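The fake flower confession

I have been a snob about artificial flowers for most of my adult life. My gran had a basket of them on top of the telly, a sort of dusty orange and brown arrangement that got wiped down with a damp cloth at Christmas, and I think that's what did it. Flowers were meant to die, I used to say, rather grandly, while throwing away yet another bunch of supermarket tulips that had cost me a fiver and lasted until breakfast.

Then I moved to a flat in Cevanham with one north-facing window and a cat who eats anything with a stem. Lilies were out of the question (please do check if you have a cat, they're terribly poisonous). Everything else ended up chewed, knocked over or sulking in the gloom. By March I was so desperate for something pretty on the table that I went to Gistero, the big homeware warehouse out past Torkton, and bought my first bunch of fakes. I hid them under a bath mat in the trolley in case I met anyone I knew!

They were dreadful, I should say. A shiny pink rose with plastic dewdrops glued on, and a lily that looked as if it had been ironed. But I'd got the bug by then, and I started looking properly at what makes a good one.

White is where I'd start. It's so much more forgiving than pink or red, where the dye always seems to come out a shade too loud. A big, round, fluffy head, something like a hydrangea or a fat bunch of carnations, is your best friend, as there are so many petals jumbled together that no single one gets looked at too hard. Roses and lilies are much harder to get away with. We all know what a rose looks like up close.

Next to that you want something smaller and a bit scruffy. Cream and pale yellow with plenty of green is lovely with white - it takes the wedding-cake look off it. Too much pure white in one vase and you start to feel somebody ought to be making a speech. 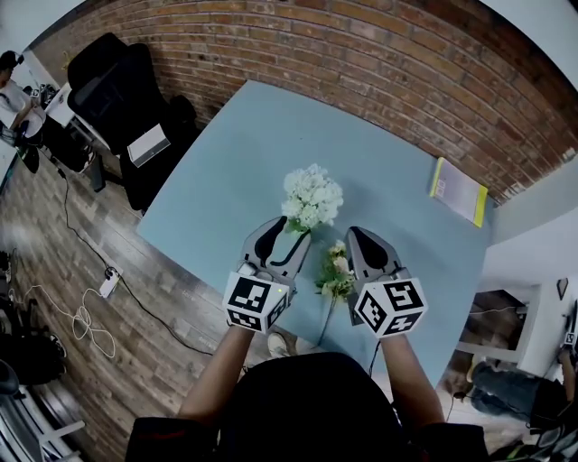

The other thing is to lay everything out flat before it goes anywhere near a vase. I used to plonk the stems straight in and then fiddle for an hour, getting crosser and crosser. It was Saimi Seppälä who cured me of that. She runs a little evening class above the Hashemi fabric shop, and she makes you put every stem down on the table and leave it there while you have your tea. You start to see which ones want to be together. "You are arranging before you have looked," she told me, whipping a eucalyptus branch out of my hand, and I've had that voice in my head ever since.

A plain tabletop helps too, by the way. I do mine on an old painted table in the hall, because my kitchen one is covered in a busy oilcloth with lemons on it and I can't see a thing against it.

Then bend them. Most fake stems have wire in them and they come out of the packet as straight as rulers, and real flowers just don't stand like that. Give the smaller ones a good curve so they flop over the rim a bit. Turn a leaf or two the wrong way round. I even snip the odd petal, which felt like vandalism the first time, but it does make a difference.

As for the vase, I'd avoid clear glass unless you're willing to put water in it and keep changing it. A jug is much easier. Mine is a brown stoneware thing with a chip in the spout, and the chip goes to the wall.

And dust them! A hairdryer on the cool setting does it, held a good way off, or a soft make-up brush for the fiddly bits in the middle. I do mine when I change the bedding so that I remember.

My mum came to stay last month and leaned right over to smell the ones on the landing. I let her have a good sniff before I said anything. She's asked for some for her birthday, in yellow if they do it, and she'd like the jug as well.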